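**Flolwood keeps its two-arm cell, for now**

Nalen says the two-arm cell at its Flolwood unit is set up and needs little looking after. Hipólito Garrido, who minds it, is less sure. He has logged 196 finger checks since October – over 40 ended in a change.

The firm wants 700 clean runs before it signs off. Telma Núñez, who keeps the log, won't say how many it has.

Cups and a drink can are the test pieces, with blue fingers on both arms.
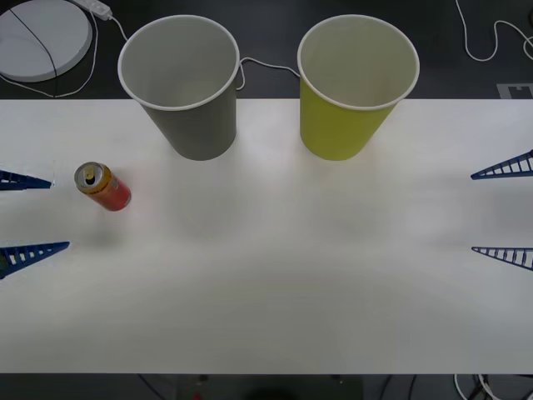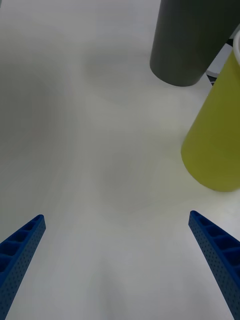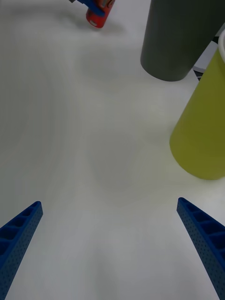
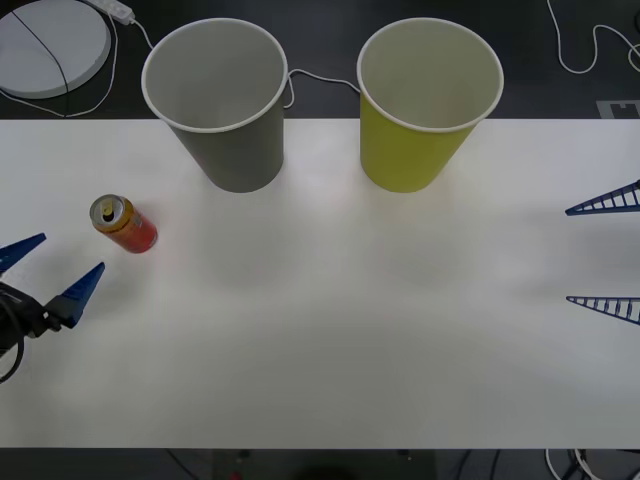

## Skallach waits

A second cell, meant for Skallach, has no start date. Garrido would like the first one's cables tidied before then.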